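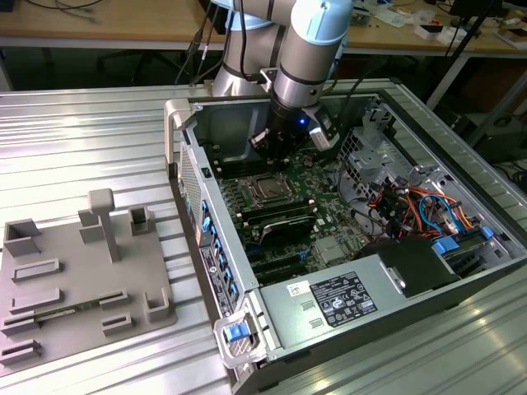 ## Pisetti says its arm can learn PC repair by hand. The trial leaves questions

Pisetti, which sells training software for robot arms, spent part of August trying to teach one to work inside a desktop computer. The target was memory, the thin green sticks that any hobbyist can swap with two thumbs. The company calls the method "show, don't code." A person steers the arm by remote control, the software records each move, and a model is later trained on the recordings.

Vira Stelmakh, who ran the trial, said operators logged 277 demonstrations on the same tower, laid on its side on a metal table. A fixture plate next to it has slotted holders for the parts.

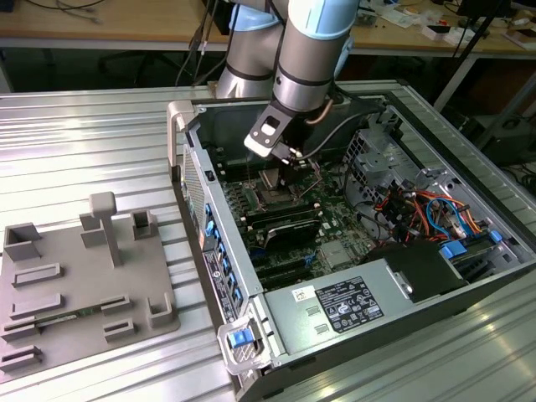
That setup is a generous one. The case is already open, and the plate stays put from one run to the next. A real repair bench gets dusty machines in every shape, with cables wherever the last owner shoved them. Pisetti has published no results on a second model of computer - and would not say when it might.

There is also the matter of labor. Stelmakh put the cost at 2 operators working in shifts, plus someone to throw out the bad runs. She declined to say how many were thrown out.
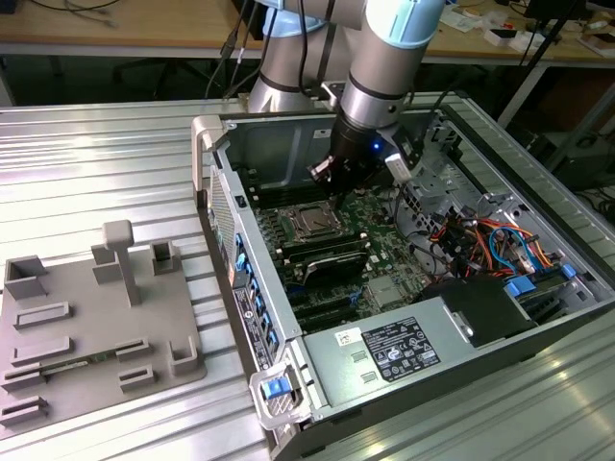

### Who would buy it

Pisetti is pitching the system to Tirton, a refurbisher that says it handled 2,545 desktops last year. Tirton confirmed the talks but has signed nothing. Its technicians are not worried yet, and it is hard to see why they should be.

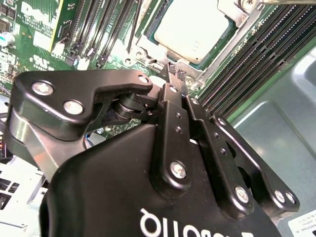

Gebremedhin Weldu thinks the doubters are asking for too much too soon. Hand-guided teaching is slow at first, he said, but writing code for every socket and latch was slower, and he would take a narrow skill that holds up over a broad one that doesn't. Pisetti has yet to show either.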